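Two grippers, one arm, a lot of plastic fruit

January 2, 2021

I spent most of the holiday break swapping grippers, and I have opinions now!

Some background for anyone new here. Back in August I started using the Bandine, a two-pad parallel gripper that does one thing and does it well. It opens, it closes, it has never thrown a fault at me. Then Cillian Mac Suibhne lent me his Zakano, which has jointed fingers that fold in around whatever they touch, and I've hardly wanted to take it off since.

Getting it on

The Zakano's bolt pattern doesn't match my wrist flange, so I printed an adapter. The first one cracked along a layer line when I tightened the screws (my fault, I'd laid it flat on the bed to save time). Version 2 is much chunkier, printed upright in the loudest green filament I own, and it hasn't budged. If you're making your own, leave extra room around the screw heads. I had to go back in with a file and it was miserable.

Cables took longer than the bracket. With too little slack the wrist can't turn all the way, and with too much you get a loop wandering into the work area. I'm still moving clips up and down the arm and I'm not happy yet.

How I compared them

Same routine for both: pick up a piece of toy fruit, move it, put it down, repeat. 1233 picks in total, split over 11 evenings, all logged by the Sernness controller. I kept the speed the same throughout and only changed the grip settings when I changed grippers.

The Bandine was great on long shapes and boxes. Round things were another story. If the pads came down even slightly off center, the fruit squirted out sideways, and I crawled under the furniture for a runaway plum more than once.

The Zakano is so much more forgiving! It can come in a little crooked and the fingers sort it out on the way closed. Small round pieces are where I love it most. 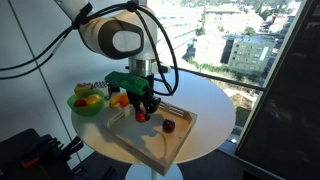
What still bugs me

The fingers need room to swing, so anything close to the tray wall is a gamble. I counted 13 failed picks right up against the rails, and the slim Bandine pads would have managed most of those. The Zakano is also slower to close, enough that I notice it over a long run.

Next I want to try softer fingertips. Ó Gríofa sells a pack of silicone ones that look like they'd fit with a bit of trimming, and I've got a set on order. If you've used them on a jointed gripper, leave me a comment, especially if you found a glue that holds.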